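Equipment budgeting for household mobile manipulators

Equipment budgeting for household mobile manipulators is the part of project planning that covers the purchase, fitting-out and upkeep of robots meant to work in furnished rooms. It differs from budgeting for fixed industrial cells mainly in how the cost is spread. In a factory cell the arm and the guarding take most of the money. In a household program, hands, coverings, spare parts and the test rooms themselves make up a larger share.

We use cookies to remember your settings and measure traffic. By continuing to browse you accept our cookie policy. Accept | Manage preferences

Cost categories

Budgets are commonly divided into capital items and consumables. Capital items include the base, arms, hands, wrist cameras, onboard computer and charging equipment. Consumables include fingertips, fabric sleeves, cables, fasteners and cleaning supplies. The Prareo planning sheet, used by several small laboratories, adds a third heading for room fittings – furniture, appliances and flooring bought so that the robot has something to work on.

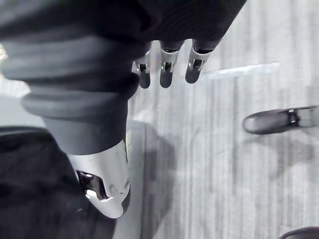 Hands are usually quoted separately from arms. A multi-fingered hand has many small joints and linkages, and its price depends on the number of driven joints, the sensors fitted and the terms of repair. Two-handed systems need a left and a right unit, and the two may not share all parts. The Lozano guideline recommends one complete spare hand for each pair in daily use, held on site. Where this cannot be afforded, a repair contract with a stated turnaround is the usual substitute.

Fingertips wear faster than the mechanisms behind them. Contact with metal rims, tile and textured plastic shortens their life, and tips are best ordered in bulk with the first purchase. In one plan drawn up at Bustwood, the opening order was 100 fingertips for a program of 1,302 scheduled operating hours.

Appliances and furniture

Test rooms are normally fitted with ordinary retail goods. Front-loading washing machines are a frequent choice, as the door opening and drum call for reaching and grasping at low height. A machine that is only to be opened and loaded needs no water connection, and this lowers the cost of installation. Where full cycles are to be run, plumbing, drainage and floor protection are entered under building works.
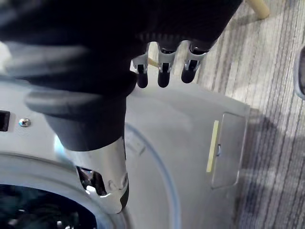 Robotic hand at the door opening of a front-loading washing machine.

Furniture is bought for variety of shape and surface. Chairs are cheap compared with other items and offer seats, legs and backrests of different thickness. Perforated or lattice panels are often included, as an open pattern gives a hand less surface to press on than a solid one. Planners should allow for scratches and breakage and should buy duplicates of any model that will be used for comparison between trials.
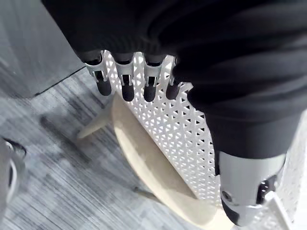 Four-fingered hand with silver joint housings at the backrest of a white perforated chair.

Flooring is sometimes left out of early budgets. Carpet, tile and wood-grain surfaces affect wheel traction and the contrast available to cameras, and a program that claims results on several surfaces must pay for each of them.

Coverings

Fabric coverings keep dust and lint away from joints and reduce marks on furniture. They are made to fit a given arm and are seldom interchangeable between makers. Points to settle before ordering include:

- number of sets per robot, with at least one set in the wash
- method of closing at the wrist and elbow
- clearance for cameras and cable exits
- allowance for loose material at full bend
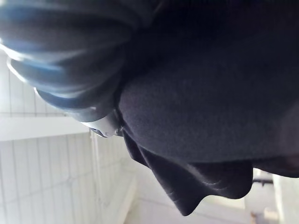
Sleeves that are too tight restrict motion and tear at the seams, while loose ones can catch on handles and rails. The Cendon cost model treats them as a yearly expense.

Planning period and contingency

Most plans run for three years. Staff time for maintenance is entered by the hour: the Bustwood plan allowed 1,042 hours for routine inspection and 113 for unplanned repair. Contingency is held as a separate line and is not used for planned purchases. Resale value is generally set at zero.

See also: Maintenance scheduling; Robot end effector; Total cost of ownership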